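3.2 Moisture retention in reduced-sugar loaves

Sugar does far more in a quick bread than make it sweet, and this is where the Ernmont trials became really exciting for us. It holds water, slows the setting of the crumb and helps the crust colour. Take a third of it out and most pumpkin loaves go dry by the second day. We wanted to know how much of that loss could be won back with fruit purée alone, using ingredients any home baker could find.

We baked 165 loaves in 11 batches, all from the same base recipe. Pumpkin purée was swapped, part by part, for unsweetened apple purée or mashed pear. Flour, eggs, oil and spices stayed the same throughout. Each loaf was cooled on a rack, wrapped and kept at room temperature, then sliced and weighed on days one, two and four.

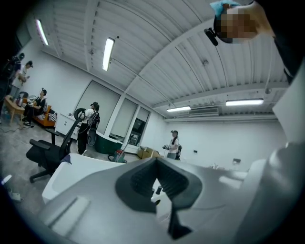 Figure 4. Hand-held gripper, with a person in a light blue cap at upper right.

The pear loaves were a delight. They kept their weight better than the apple loaves on every day we tested, and the crumb stayed tender right to the ends — something we had not managed in any of our earlier work at Nustside. Apple gave a lighter colour and a cleaner spice flavour, but its slices had begun to crumble by day four. Mixing the two fruits in equal parts gave a result close to pear on its own, at a lower cost per loaf.

Tasters filled in 1,842 score cards over the whole study. Pear loaves scored highest for texture and came a close second to the full-sugar control for flavour. We were thrilled to see that 41 of the tasters picked a reduced-sugar loaf as their favourite, even with the full-sugar loaf on the same plate. Cinnamon level mattered too: doubling it lifted the sweetness scores without any change to the sugar, an effect we also found in the Jiroretti muffin trials and would love to see tested with cardamom.
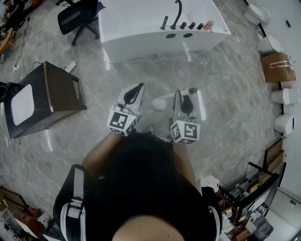

3.3 Crust colour and baking time

Less sugar means a paler crust, so loaves from the reduced batches needed up to 11 minutes longer in the oven to reach the same shade as the control. Brushing the tops with a little milk before baking closed most of that gap, and we used this step in all later batches.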